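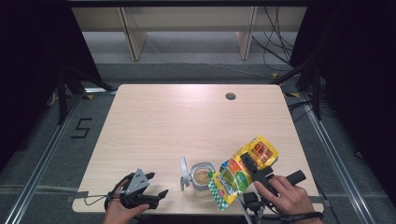
Work on the Estley Pantry Storage Program continued through May, with most of the period given to the household sessions and to the revision of the printed guide. The program helps families in Estley and Goltow cut the amount of dry and packaged food they throw away, mainly through better storage at home. Participants are asked to move opened food out of its packet and into a container that closes properly, and a small clear glass jar with a flip-top lid and a wire clasp is the type the guide now recommends for spreads, powders and other goods used in small amounts. The previous edition recommended plastic tubs, which many households already owned but seldom labeled.

## Household sessions

All sessions planned for the period were held. Those in Estley ran in the evening, starting at 6:30 p.m., and were well attended. Attendance in Goltow was weaker at first. The local coordinator, Yevhen Nazarenko, moved the Goltow sessions to mid-morning after speaking with parents at the primary school, and the later ones filled up.

Each session covers date labels, the order in which food should be used, and the storage of opened goods. The section on date labels takes the longest. Many participants treat "best by" and "use by" as the same thing, and the session leaders report that this one point produces more discussion than the rest of the material together. We have lengthened that section and shortened the part on freezer storage, which is covered fully in the guide.

Roughly 700 households have now received the guide, either at a session or through the two branch libraries. Copies left at the libraries were taken quickly in Goltow and slowly in Estley, where the display stood behind the returns desk. It has been moved to the front entrance.

## Printed guide

The second edition went to print at 18 pages. The text was shortened throughout, and the table of storage times was rebuilt so that it can be read without turning the booklet sideways. Wian Engelbrecht edited the new edition and tested the draft with families who had not attended any session. Their main request was for larger type in the table, and this was done before printing.

A Vietnamese translation is being prepared by the Triệu Language Office. The draft has been received and is with a second reader. One matter is still open -- several items in the storage table, among them molasses and graham flour, are not commonly bought by the families the translation is meant for. We propose to replace them with rice flour, dried mushrooms and fish sauce. Storage times for these goods are being checked before the table is laid out again.

## Kitchen diaries

Participating households were asked to keep a short diary of what they threw away and why. Return of the diaries has been uneven. The paper form was too long, and several families stopped after the first week. A one-sheet version was introduced partway through the period and is being returned more reliably. Because the two forms ask slightly different questions, we do not intend to combine the results, and no figures on waste are given in this report.

The comments written on the forms have been useful in themselves. Bread, salad greens and cooked rice are mentioned most often. Opened snacks and cereals that went stale come up less often than we had expected when the program was designed.

## Budget and supplies

Spending is within the approved amount. Printing cost slightly less than planned, and room rental in Goltow cost slightly more following the change of hours. Storage containers and labels were ordered from Vurora, and the delivery arrived complete. We ask for approval to carry the remaining printing funds over to the Vietnamese edition.

## Next period

The following work is planned:

- complete the second reading of the translation and send it to print
- hold follow-up sessions in Goltow for families who joined in the spring
- close the long diary form and collect any copies still outstanding
- meet with both library branches on restocking

The follow-up sessions depend on the school hall being free during the summer break. A written answer from the school is expected before the break begins, and we will forward it to the grants office when it arrives.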